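The Second Key Problem
3 min read

There are two kinds of households. In one, the spare car key hangs on a hook by the door. In the other, the spare car key was last seen in March, by somebody who no longer wants to talk about it. Most of our readers live in the second house, judging by what came in after we asked for your lost-key stories.

One reader in Barredo kept her spare in a place so safe that it outlasted the car. She found it while moving, in a tin of buttons, and now owns a working key to something that was scrapped. Another taped his under the kitchen drawer, sold the kitchen, and had to knock on a stranger's door and ask to lie down on the floor. A third wrote 500 words on the subject and the key does not appear until the last line. It was in the coat. It is always in the coat, though usually a coat that has been given to a cousin in Tenduvska.

We sympathize. A key used to be a flat bit of metal that cost less than a sandwich, and you could get one cut at the counter while buying paint. Now it has buttons and a battery and opinions. Lose one and you will meet the phrase "needs to be programmed," usually spoken slowly by a person looking at a calendar.

Our advice is dull, so here it is quickly. Try the spare once every season, in the door and in the ignition. Change the battery in both keys when you change it in one. If you bought the car used and were handed a single key with a shrug, order the second one now, while you still have the first to show the locksmith. Pustarov Lock & Key on the Birkero road will test a fob battery while you wait, and they have been decent about not laughing.

And label the things. A dab of nail polish will do, or a paper tag — anything that tells you at 6 in the morning which black lump goes with which car.

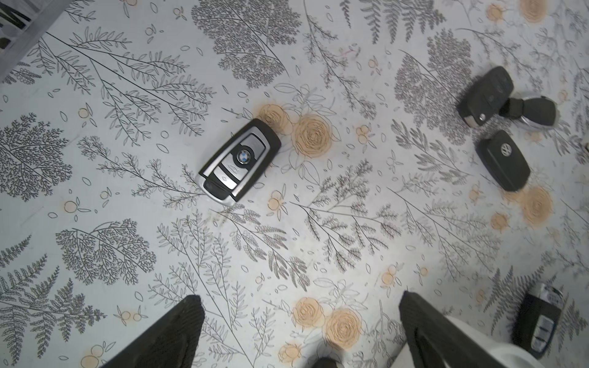
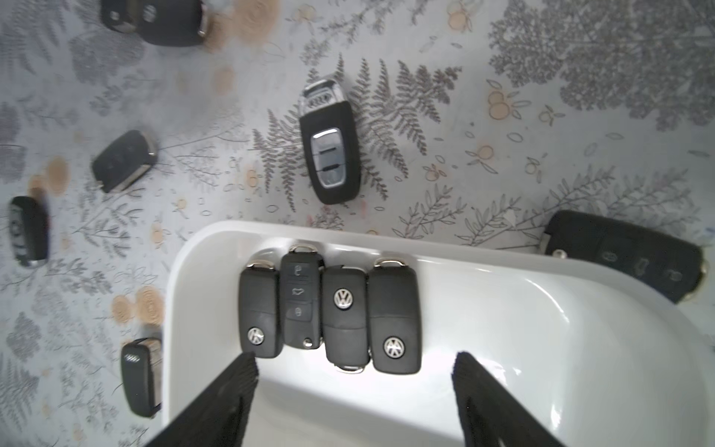
Car keys on a leafy print.
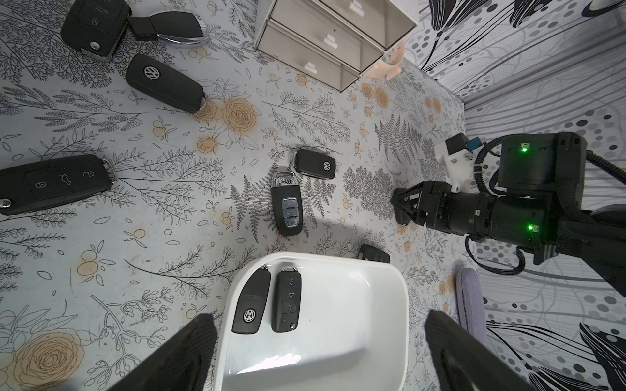 As for where to keep the spare, we have heard every theory and trust none of them. The freezer is popular with people who have never had to thaw a key. The glove box has an obvious flaw. Leaving it with a neighbor works well until the neighbor goes on vacation, in your car if the two of you are close.

Next month we turn to the other great household mystery, the garage door remote. Send us your stories, and please keep them under 500 words this time.

Contact the newsletter desk | © Birkero Road Drivers' Newsletter | Back to top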